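Garment Care at Home: Washing and Storing Printed Knitwear
Prepared by Archana Bansal for the Durkent household guidance pages

Customers are advised to read the sewn-in label before the first wash. Printed sweatshirts and cotton blend pullovers should be turned inside out, fastened at any zipper, and washed in cold water with similar colors. Liquid fabric softener is not recommended, as it leaves a film that dulls printed ink.

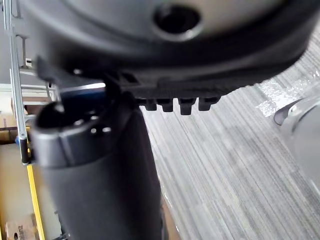

Pilling is caused by friction and appears first under the arms and along the side seams. Lay the garment flat, hold the fabric taut with one hand, and work a fabric comb in short strokes in a single direction. A coarse comb, with short, blunt teeth set evenly in a row like the four black ones on the underside of the gray housing, is suitable for heavy fleece only. Fine knits require a closer spacing and a lighter touch. Printed areas should not be combed at all.

Dry on a low setting or on a flat rack. Hanging a wet sweatshirt by the shoulders will stretch the neckline - a fault that pressing does not correct.
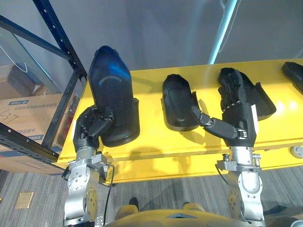 STORAGE AND SEASONAL CARE

Fold knitwear along the side seams and stack it with the heaviest pieces at the bottom. Garments put away in February should be clean and fully dry. Cedar blocks may be placed between layers, but should not rest directly on a print.

Readers who own the Girolell fleece range should refer to leaflet 268, which covers cuff and waistband repair. Requests for printed copies may be addressed to Tobias Kincaid, Textile Guidance, Durkent.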